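Nov 23, 2019

My computer became slow in spring, and I lived with it until November. I am a patient person with machines and an impatient person with people, my wife says. Every morning I pressed the button, went to make tea, and came back to find it still thinking.

My friend Tharun Reddy told me to buy a new one. I did not want to. All my old letters and the photos from Kuvumora are in that box, and I am used to its noise. So I started to read about memory, and I have learned more than I wanted.
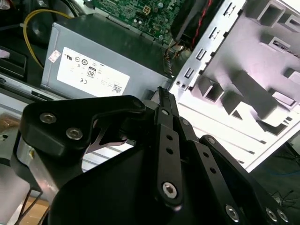 Inside an open desktop computer.

The first thing I learned is that one word can have many meanings. People say "memory" when they mean the place where files are kept, and also when they mean the short memory that the computer uses while it works. I had 4 GB of the second kind. This was enough when I bought the machine, but now my browser alone can eat it before breakfast.

The second thing is that you must look at your board before you pay. I almost ordered the wrong type, because the picture in the shop looked the same to me. Tharun stopped me on the phone – he was quite loud.
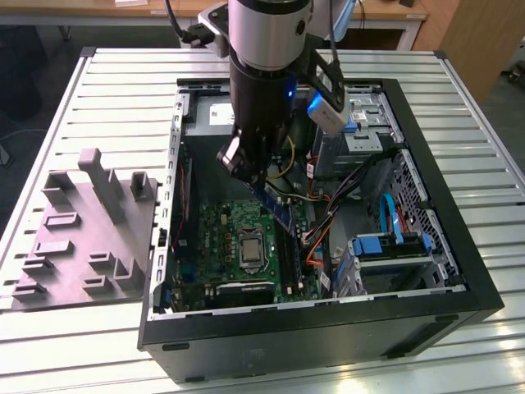 I decided on 8 GB in the end, and I set myself a limit of 100 dollars for everything, with a new keyboard included. My old keyboard has lost the letter M, and this is hard when you write to a person called Mellent every week.

I also cleaned my desktop, I mean the one on the screen. There were four folders with the name "new" and I was afraid to open them. In one of them I found a soup recipe from my aunt, which I believed was gone. I will cook it this weekend and write it here, if she allows me.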